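ok so I promised a few people I'd write up how the diary study went, so here goes, a thread. grab a coffee, it's a bit long

Quick background: I do qualitative research for a living, mostly interviews and groups. A diary study is when people log little moments from their own lives for a couple of weeks and you try to make sense of it all afterward. This one was for Letora, and the topic was how people decide what to eat on a weeknight.

We used Flarno for the entries. Participants got a nudge at 6 pm and could answer by text, voice or photo. I was nervous about voice (the transcripts can be a mess!) but wow, people say so much more when they don't have to type with their thumbs.

Final tally: 2,106 entries. I had budgeted my time for half that. Whoops.

First thing I'd do differently: fewer required questions per entry. We had five. By the second week, the answers to question four were mostly "same as yesterday" and I don't blame anyone one bit.

Second thing: read as you go!! Orvokki Tuominen, who I teamed up with on this, was reading every morning with breakfast and sending short follow-ups to people while the day was still fresh for them. Her half of the sample is so much richer than mine. I was saving my reading up for the weekend like a fool.

Third: we coded by mood first and by meal second. That was Orvokki's idea and I fought it for a whole afternoon. She was right. "Too tired to choose" showed up all over the place and I would have missed it if we'd sorted by chicken vs. pasta.

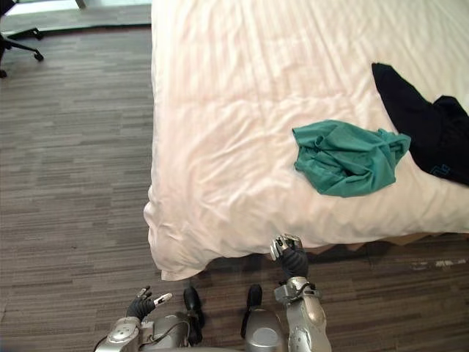
Incentives! We paid in 2 parts, one at the halfway mark and one after the closing interview. Drop-off was way lower than on my last diary project, where it all came at the end. Doing it this way from now on.

Somebody asked about the debrief. We skipped the slide deck and put printed quotes on the wall, then let the client team walk around with pens for an hour. The head of product stood at one quote for ages and then rewrote her own brief on the back of it. Best hour of the whole project for me.

Still on my list: a cleaner way to link voice clips to codes. Right now it's a spreadsheet and a lot of scrolling. If you've got a setup you like, please send it my way, I start another one of these in May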